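Forum > Work and Economy > Unemployment numbers in our county

marjan_s
Thursday, May 26, 2022
The county report says unemployment went down again, and everybody is happy. But in my town Grustimis closed its night shift and 70 people left. Where are they in this number?

Oisín Doherty
Many of them probably found work quickly. Vimon was hiring all spring, 300 positions I think.

marjan_s
300 positions announced. I know 5 people who applied and only one got an answer.

pouran.sh
If you stop looking for work, you are not counted as unemployed. So the rate can go down for a bad reason. I would look at the participation rate first.

Oisín Doherty
I don't agree that it is a bad reason every time. Some people retire or go to school.

pouran.sh
Yes, some. Not a whole night shift.

TahminehM
Does anybody have the numbers by town? I could only find the county table, and the next one comes in September. Pictures from my work are below.

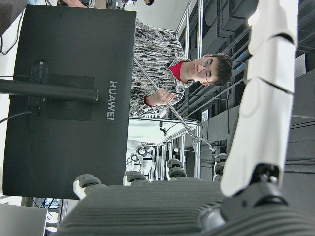
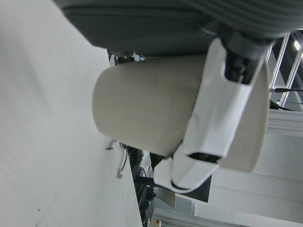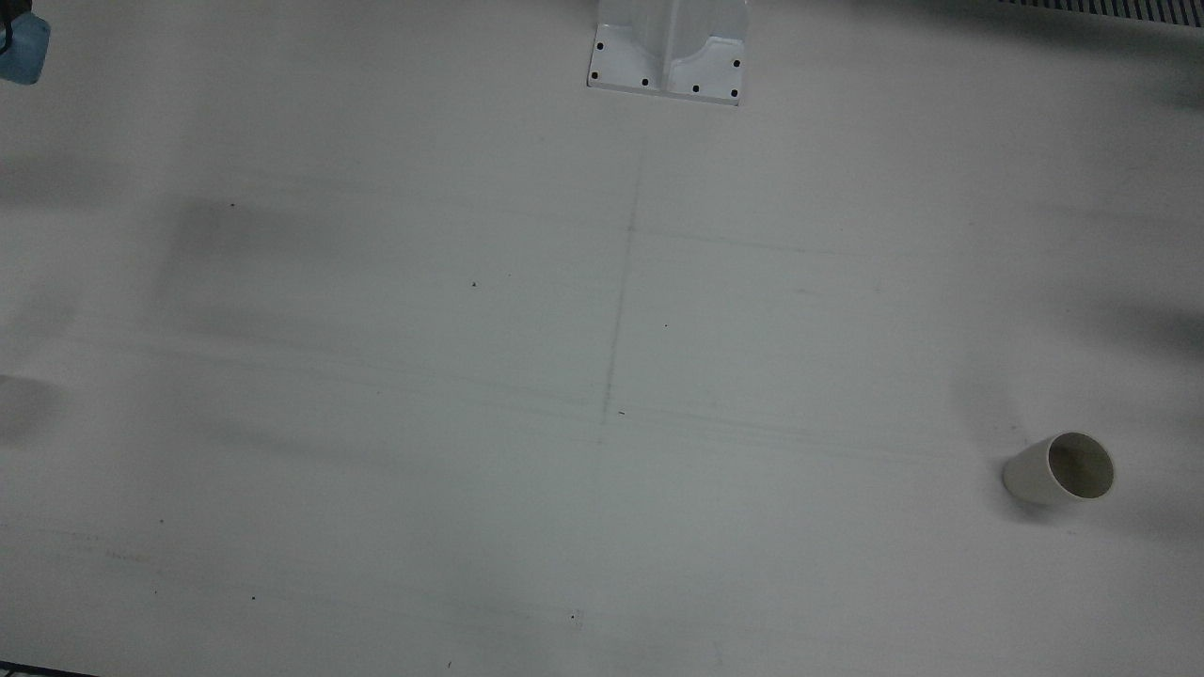
At work: the monitor, the beige cup, the white table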